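Vusenard Viewers' Forum – Reality and Factual Programmes
Topic: Age gap storyline in "Ellholm Nights"

K_Effiong (moderator)
11 Mar 2022
Members are reminded that the couple are both adults and that remarks about their families will be removed.
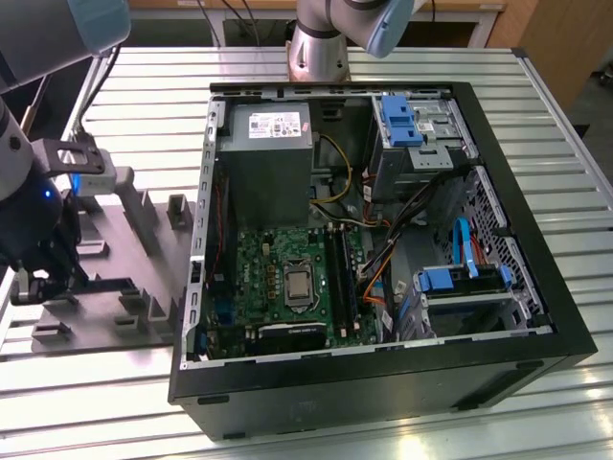

Scanlon22
The producers should have stated both ages in the first episode. We were left to guess until episode four, and the press did the rest. Having the couple meet at his repair bench, beside an opened computer tower laid on its side with the yellow wires showing, was a pleasant touch, but it told viewers nothing.

Vandano
I must disagree. A gap of nine years is a private matter – the programme was under no duty to announce it.
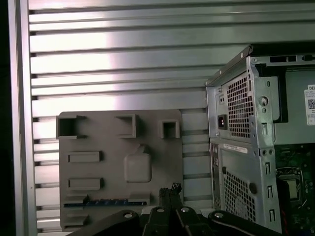 Scanlon22
It ceased to be private when they signed for a second series.

K_Effiong (moderator)
Two posts have been removed. The thread remains open.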